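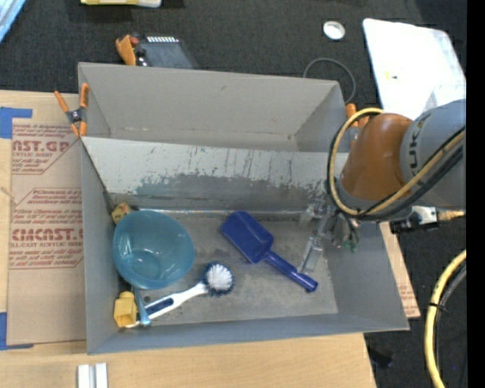 The dish brush, scoop and blue bowl in the front half of the divided bin.

The owner of Gill, a kitchen secondhand shop on the main street in Busville, keeps her loose stock in big gray bins. She has tried shelves, hooks and drawers over the years and went back to bins each time.

"People like to dig," she said. "If I hang a brush on a hook with a tag on it, they walk past. If it's in a bin with a bowl and a scoop, they pick up all of it and have a look."

She opened the shop in October with 800 items, most of them from the closing of Jeratby, a cooking school in the next county. The school had been selling off its teaching kitchens, and she bought what was left after the ovens and the steel tables had gone. Much of it was small stuff. Bowls, spatulas and brushes came in mixed boxes with no list.

Sorting took most of the winter. She worked on a light wooden table at the back and put things into the bins by use. Her first rule was that a bin should hold fewer things than it has room for.

"I used to fill them to the top," she said. "Then the heavy things go down and the light things get scratched, and a customer has to take out 20 items to see the one at the bottom. Now I stop when I can still see the floor of the bin."

The bins have a slanted panel running down the length. The front part is the larger one, and that is where she puts whatever she wants people to handle. The back part she likes to leave clear when she is sorting, so there is somewhere to drop a piece she hasn't made up her mind about.

"It's easier to decide later than to decide twice," she said.

Dish brushes are her steadiest seller. She looks for bristles that stand up straight and a handle with some grip to it. A brush with a flattened head goes in the trash, and she doesn't try to talk anyone into it.

"You can tell by pressing it on your palm. If it pushes back, it has plenty of life left. I run them all through hot water and soap before they go out, and I still tell people to do it again at home."

Scoops are harder to price. Bakers want the deep ones for flour. The flat kind with a wide blade gets bought for all sorts of jobs, from clearing chopped onions off a board to getting the last of the dough out of a bowl. She charges $2 for most of them and the same for a plain brush. A good mixing bowl goes for $8.

She is less sure about colored plastic. When she started, she thought buyers would want only steel and glass. Blue and green bowls sat for weeks. This year they have been going faster, mostly to people setting up a first kitchen.

"They're light and you can drop them," she said. "I have a glass one at home I'm scared of."

The bins themselves show wear. She was asked whether she planned to replace the scratched ones.

"What for? They're bins. I wipe them out when I change the stock. Gurov makes a nicer one with a lid, and I priced it, and I'd have to sell a lot of brushes."

She changes the stock every couple of weeks, moving what hasn't sold to a different bin with different neighbors. A bowl that was ignored next to other bowls will often sell once it is next to a brush. She has no explanation for this and has stopped looking for one.

The next lot from Jeratby goes out on 22nd March. It is mainly baking tools, along with some measuring cups she is still matching into sets.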